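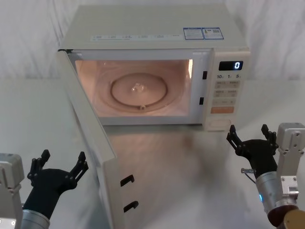

Door open, lamp on, display at 0. White countertop microwave, glass turntable.

Jonas Wyss
17 Jun 2025

Short thread on countertop microwaves, mostly the parts people ignore until the plate starts grinding.

1/ Turntable first. The glass plate rides on a roller ring, a separate piece. You can see a small tab of the ring just under the plate rim at the front. If yours clunks once per turn, lift the plate and check the ring before you blame the motor. A grain of rice in the track will do it.

2/ The plate has to sit on the coupler in the middle. Seated wrong, it rocks or stops under load. Turn it by hand a little until it drops into place.

3/ Two black hooks on the inner side of the door, two slots on the right of the front face. Inside the slots are the interlock switches. The oven will not run unless they all close in the right order. Do not poke anything in there and do not bypass a switch. Ever.

4/ Door gets slammed, hooks wear, oven starts cutting out mid-cycle. My old Brollia did this last August. The hooks looked fine. The latch spring behind them was tired. I paid 40 for a repair and would have paid 30 for the part alone, had I been able to get one.

5/ Cleaning: bowl of water, slice of lemon, a few minutes on high, leave the door shut a while, wipe. Plate and ring go in the sink. Let hot glass cool before it touches cold water. Dry the ring track before you put it back.

6/ Wipe the door seal face and the matching face on the oven too. Grease there keeps the door from closing flat. Soft cloth, dish soap, no scouring pad.

7/ Membrane buttons: damp cloth only. Never spray the panel. Liquid gets behind the sheet and then one button stops working, usually the one you use every day.

8/ Wattage. The number on the box is output. The rating plate also lists input, always higher. Mine says 1,335 W in. The kettle on the same power strip is 2,000 W. I moved the kettle.

9/ Someone asked about Fasent vs Primeo replacement plates. Brand matters less than two measurements: outer diameter, and the shape of the coupler recess underneath. Measure both. A plate slightly too wide will rub the cavity wall.

10/ Leave the vents clear and keep the top clear as well if your manual says so. Bread does not live up there. Cereal neither.

11/ Next thread is toaster ovens, once I have the crumb tray out of the Saliba.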